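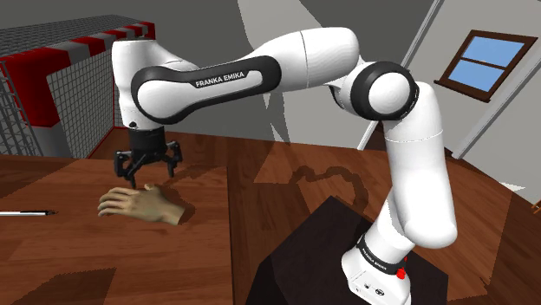
Reviews > Home & Desk

Skokudeo folding desk: two months in

17 Jun 2024, by Cherry Mae Sebastian

I've wanted a proper desk for years, but our box room is also the spare room, the ironing room and the place where the suitcases live, so anything I bought had to fold flat. My cousin Rhea had the Skokudeo and kept going on about it (she works from her mum's in Gilturgate three days a week), and in the end I gave in and ordered one from Jekholm in April.

It came in one long box which I could just about drag up the stairs on my own. The booklet says 13 steps to put it together and I'd say nine of those are fine. Step ten is the hinge bracket, and I said some words. The holes on mine were a touch out and I had to slacken everything off, push the bracket over with my knee and tighten it all up again. Do yourself a favour and leave every bolt loose until the end!

Once it's up, though, it's lovely. The top is deep enough for a laptop, a mug and a notebook without playing Tetris, and it doesn't bounce when I type, which my old trestle thing did constantly. Rodel leaned his whole weight on the front corner to prove a point and it hardly moved. Folded, it goes behind the door with room to spare.

Now the grumbles. The little drawer is rubbish. It sticks in damp weather and it's too shallow for anything bigger than a pack of sticky notes. The cable hole is at the back left, so if your socket is on the right, as mine is, you'll be buying an extension lead. And the finish marks if you so much as look at it with a hot cup, so get a coaster. I've already got one ring that no amount of polish will shift.

I did look at the Tiongson one as well, and it's a nicer colour and the drawer is miles better, but it was over 200 pounds and it only folds halfway, so it was no good for us. If you've got the space to leave a desk up all the time I'd probably go for that instead.

Jekholm were good about the bracket, by the way. I emailed a photo of the holes and they sent a new one, which is still in its bag because I can't face step ten again.

Four stars. Would be five with a decent drawer.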